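# Soap finish, sixteen months in

I refinished the dining table in April of last year and said I would write up how the soap finish held once it had been through a full heating season. It has now been through one heating season and most of a second summer, so these are my notes.

The table is a six-seater I bought from Rhiannon Jenkins when she moved out of Atdale. It had a polyurethane topcoat that had yellowed and started to lift along both long edges. I took it off with a card scraper and then sanded to 120, 150 and 180. I stopped at 180. Going finer burnishes the surface and the soap doesn't penetrate as well, which I confirmed on an offcut before committing.

## Mix

I use plain soap flakes with no added fragrance or optical brightener. There are two mixes and they do different jobs.

- Paste, for the first coats: one part flakes to four parts hot water by volume, left overnight. It sets to something like thick yogurt.
- Wash, for maintenance: two tablespoons of flakes in a quart of warm water.

Tap water here measures 170 ppm hardness. Hard water reacts with soap and leaves a gray scum, and my first test board had a visible film after two coats. I switched to distilled and the film did not come back. One gallon covered all the initial coats with plenty left over.

## Application

Wipe the paste on with a cotton rag, wait five minutes, wipe off everything that hasn't soaked in. Let it dry overnight. Knock down the raised fibers with a gray abrasive pad, with the grain, light pressure. Repeat. I did five coats over five days. The first two raised the grain a lot, the third a little, and after that the pad was barely doing anything.

Coat both faces. I skipped the underside at first and the top cupped enough to rock a straightedge. Three coats underneath brought most of it back within two weeks.

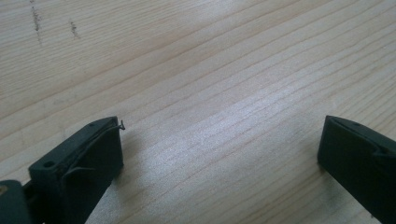 *Bare-looking and matte, with a couple of dark marks.*

## Wear

Water is the weak point. A glass left for an hour leaves a ring. The ring comes out with the wash mix if I get to it the same day, and with the pad plus wash if I don't. Red wine left a pale mauve patch that faded over three or four washings and is now hard to find. Oil is worse. A drip from a salad bowl last fall went in deep, and I had to cover it with paste overnight, twice, before it lightened.

Heat has been a non-issue up to a normal dinner plate. I don't put pans on it.

Color has shifted very little. I kept an offcut in a drawer for comparison and the table is slightly warmer in tone, much less than the oiled shelf in the hall, which went noticeably orange in its first year.

## Maintenance schedule

I washed it weekly for the first two months, then every three weeks. Each wash takes ten minutes plus drying time. Wet the whole surface, including the parts that look fine, or you get tide lines. Wring the cloth well. Follow the grain on the last pass.

Jui-lin Chang asked in the comments on the earlier post whether a soap finish can be switched to oil later. Yes, but rinse it with clean water several times, let it dry for a few days, and sand back at 180. Soap left in the pores will make oil cure unevenly. Going the other direction, from oil to soap, I haven't tried. Celeste Daza has a bench where she used soap over a year-old oil coat and reports that it stays slightly sticky in humid weather.

## Cost

A bag of flakes, distilled water, rags and two packs of pads. I am less than halfway through the bag. The hardwax oil I had priced for the same area was several times that, although it would need far less attention. If you have small children or don't want to own coasters, buy the oil.

Remaining to do: the end grain. It drinks more soap than the faces and still feels dry by the third week. I plan to give both ends two more coats of paste in the fall, before the heat comes on, and to check the underside for cupping again at the same time.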